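Vamside's Swap Table Is Back, and It's Bigger

91 shares | 14 comments

The Vamside snack swap returns to the Arrieta community hall this November, and the response has been wonderful! More than 200 people have signed up to bring a treat from home, or from wherever home used to be, and trade it for something they've never tried. Doors open at 4 p.m.
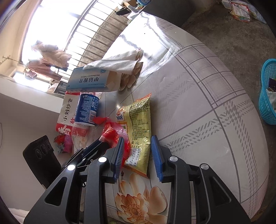 Lucrezia De Luca started the swap with a few neighbors and a box of her aunt's almond cookies. The rules are still simple - bring sealed food, take as much as you gave, and try at least one thing you can't pronounce. Small packets are the best currency, and a 16g one with Chinese print on a golden wrapper is just the sort of thing that gets people leaning in and asking questions. Anything with an ingredient list on the pack is especially welcome, so guests with allergies can check before they bite.

New this year is a tasting corner run by Crescencio Cuesta, who bakes in Stestholm and is bringing 2000 bite-size sesame crackers (yes, he's making them all himself). Kids can vote for their favorite snack of the day, and the winner gets its name painted on the hall's big wooden spoon.

Entry is free. Leftovers go to the Flemlow food pantry the next morning.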